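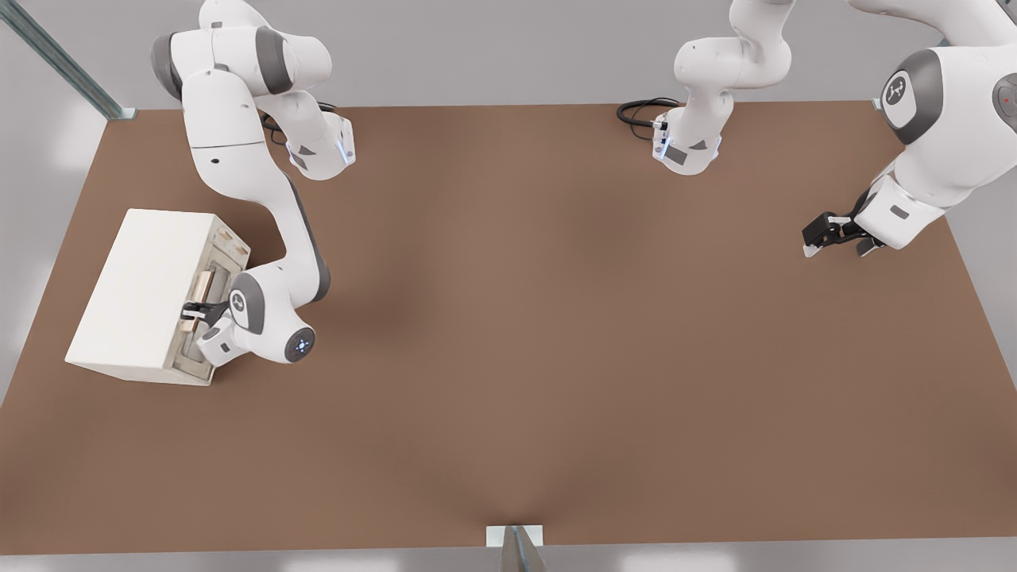 Welcher Greifer taugt für Schubladen? Der mit den kürzeren Fingern, solange der Griff frei steht und der Regler nachgibt.

So jedenfalls der Stand nach 612 Durchläufen bei Villgate. Simulation zuerst, Hardware ab Oktober. Wer das Büro betritt, hört erst mal nichts. Lüfter. Tastatur. Rocío Arroyo isst ein Brötchen und schaut auf Kurven.

Der Auftrag klingt klein. Zwei Arme, ein Tisch, ein weißer Schrank mit Schublade. Aufziehen, etwas hineinlegen, zuschieben. Verglichen werden zwei Greifer, intern Arura und Veden genannt, dazu zwei Regler. Einer fährt stur auf Position, der andere misst die Kraft am Handgelenk und weicht aus. Vier Kombinationen also, und über jede wird gestritten.

Arura: kurze Finger, breite Auflage, packt zu wie eine Kneifzange. Veden: länger, schlanker, kommt in Ecken. Auf dem Papier gewann Veden. »Ich hätte mein Fahrrad drauf verwettet«, sagt Arroyo. Dann kam der Holzgriff am Schrank. Kleiner Bügel, wenig Platz dahinter. Die langen Finger fassen ihn zwar, aber beim Ziehen kippt die Last nach vorn, die Spitzen geben nach und der Griff rutscht durch. Nicht immer. Oft genug.

Rhodri Pugh hat die Reibwerte gebaut. Drei Wochen Arbeit, sagt er, und er traut ihnen immer noch nicht. Zu viel Reibung und jeder Greifer ist ein Held. Zu wenig und nichts hält. Er hat deshalb jede Kombination mit verschiedenen Werten laufen lassen, auch mit absurd glatten. Arura mit nachgiebigem Regler brach als letztes ein. Auf seinem Zettel steht eine 59, dick umkringelt: fehlgeschlagene Versuche mit Veden und starrer Positionsregelung. Mit dem Kraftregler waren es nur noch 6. Gleicher Greifer, gleicher Schrank.

Das ist der Teil, der in Prospekten selten vorkommt. Gekauft wird der Greifer, entschieden wird viel davon im Regler. Eine Schublade läuft auf einer Geraden, die der Arm nur ungefähr kennt. Steht der Schrank ein wenig schräg, zieht der starre Regler quer zur Schiene. Es verkantet. Im echten Aufbau würde es knirschen, in der Simulation zuckt der Schrank über den Tisch, was lustig aussieht, beim ersten Mal.

Mabli Llewellyn findet die ganze Versuchsreihe zu brav. Immer derselbe Tisch, immer dieselbe Sorte Griff. Sie will Knäufe, Muldengriffe, eine Klappe. Bei Muldengriffen, vermutet sie, dreht sich das Ergebniss um, da kommt Arura gar nicht erst rein. Gerechnet hat das bisher keiner. Pugh murmelt etwas von Rechenzeit.

Und der zweite Arm? Soll später das Teil einlegen. Derzeit vor allem ein Hindernis für die Bahnplanung – der Planer muss die Ellbogen beider Arme auseinanderhalten, und das frisst Zeit. Raili Sjöberg, zuständig für die Planung, hat den Arbeitsraum in Zonen geteilt. Der linke Arm öffnet, der rechte wartet mit offenem Greifer, bis er dran ist. Primitiv, sagt sie selbst. Läuft aber stabil.

Kameras sind das nächste Streitthema. Eine fest über dem Tisch oder eine am Handgelenk? Von oben sieht man den Schrank gut und den Griff schlecht, sobald der Arm selbst davor ist. Am Handgelenk umgekehrt: Griff prima, der Rest der Welt weg. Sjöberg will beide. Die Firma Seneviratne, die den echten Aufbau bezahlt, will eine. Gespräch läuft noch.

Bleibt die Frage, was davon im Oktober übrig ist. Ojārs Krūmiņa, der die Hardware aufbaut, gibt sich wortkarg. Echtes Holz hat Fasern, echte Fingerpolster nutzen sich ab, echte Kabel hängen im Weg. Er rechnet damit, dass die Reibwerte neu bestimmt werden müsen, und zwar am ersten Tag. Bestellt hat er trotzdem schon: Arura, einmal pro Arm. Ein Satz Veden-Finger liegt auch im Warenkorb, für die Muldengriffe. Llewellyn hat so lange gefragt, bis er ja sagte.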